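Follwood 리필용 주방세제 농축액 (Broruten 취급)

용량: 200ml
구성: 농축액 본품, 계량 뚜껑
용기: 별매
제조: Follwood
등록일: 2019년 5월 12일

농축 세제라는 말은 일단 의심하고 보는 편이 좋습니다. 저희도 그렇게 합니다. 몇 배 농축이라고 크게 써 놓은 제품을 들여다보면, 비교 대상이 되는 '일반 세제'가 무엇인지부터 적혀 있지 않은 경우가 많습니다. Follwood 제품 역시 포장 앞면에 5배 농축이라고 적혀 있는데, 무엇의 5배인지 제조사에 문의했더니 자사의 기존 세제 기준이라는 답이 왔습니다. 다른 회사 세제와 비교한 수치가 아니니 그 점은 감안하고 읽어 주세요.

그래도 판매 목록에 올린 이유는 헹굼 때문입니다. 물에 풀어 쓰면 거품이 많지 않고, 미끈거림이 비교적 빨리 가십니다. 거품이 풍성해야 설거지한 기분이 나는 분께는 권하지 않습니다. 거품의 양과 세정력이 같은 말은 아니지만, 쓰는 내내 답답하면 결국 두 번씩 짜게 되고 농축액을 산 의미가 없어집니다.

희석 방법은 간단합니다. 빈 용기에 물을 먼저 붓고 농축액을 나중에 넣습니다. 순서를 바꾸면 거품이 차올라 입구로 넘칩니다. 계량 뚜껑 2회분이 표준이라고 설명서에 나와 있으나, 평소 기름진 음식을 자주 하지 않는다면 그보다 적게 넣고 시작해 보세요. 설명서의 표준량은 대체로 넉넉한 쪽으로 잡혀 있습니다. 희석한 세제는 오래 두지 말고, 냄새나 색이 변했으면 버리세요.
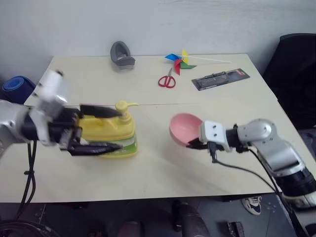
노란색 펌프 용기와 분홍색 플라스틱 볼. 제품 구성에 포함되지 않습니다.

용기는 쓰던 것을 다시 쓰셔도 됩니다. 전용 용기를 사야 한다는 안내를 종종 보지만 꼭 그럴 필요는 없습니다. 입구가 너무 좁지 않고 펌프가 끝까지 눌렸다가 제대로 올라오면 충분합니다. 다만 샴푸나 린스를 담았던 통은 향이 좀처럼 빠지지 않고, 락스 계열 제품이 들어 있던 통은 절대로 쓰지 마세요. Vasthorpe 전용 용기도 함께 취급하고 있습니다. 튼튼하긴 합니다. 값이 농축액 본품보다 비싼 점은 저희도 이해가 잘 되지 않습니다.

향은 무향과 레몬 2종입니다. 무향이라고 해도 원료 냄새가 약하게 납니다. 레몬 쪽은 '천연 유래'라는 문구가 붙어 있는데, 이 표현만으로는 향료의 비율을 알 수 없습니다. 향에 민감하시다면 무향을 고르시고, 피부가 약하신 분은 어느 쪽이든 고무장갑을 끼고 쓰시기 바랍니다. '순하다'는 홍보 문구는 옮겨 적지 않았습니다. 무엇을 기준으로 순한지 자료를 받지 못했습니다.

과일과 채소 세척에 써도 되는지 묻는 분이 많습니다. 이 제품은 식기용으로만 판매합니다. 식기세척기에도 넣지 마세요. 알루미늄 냄비와 코팅 팬은 희석액에 오래 담가 두지 않는 것이 좋습니다.

경제성에 대해서는 말씀드리기가 조심스럽습니다. 설명서대로 희석하면 Quintanilla 완제품 한 통보다 거의 절반 값에 쓸 수 있다는 계산이 나오지만, 짜는 습관에 따라 차이가 금방 사라집니다. 4월에 들어온 물량부터 뚜껑 모양이 바뀌어 한 번에 나오는 양도 조금 달라졌습니다. 예전 뚜껑에 익숙한 분은 눈금을 다시 확인하세요.

배송 및 교환
개봉하지 않은 제품만 교환됩니다. 운송 중 샌 제품은 포장을 버리지 말고 사진과 함께 문의란에 남겨 주세요. 향이 마음에 들지 않는다는 이유로는 개봉 후 환불이 어렵습니다.

함께 보는 상품
Vasthorpe 펌프 용기
Quintanilla 주방세제 완제품
Broruten 면 행주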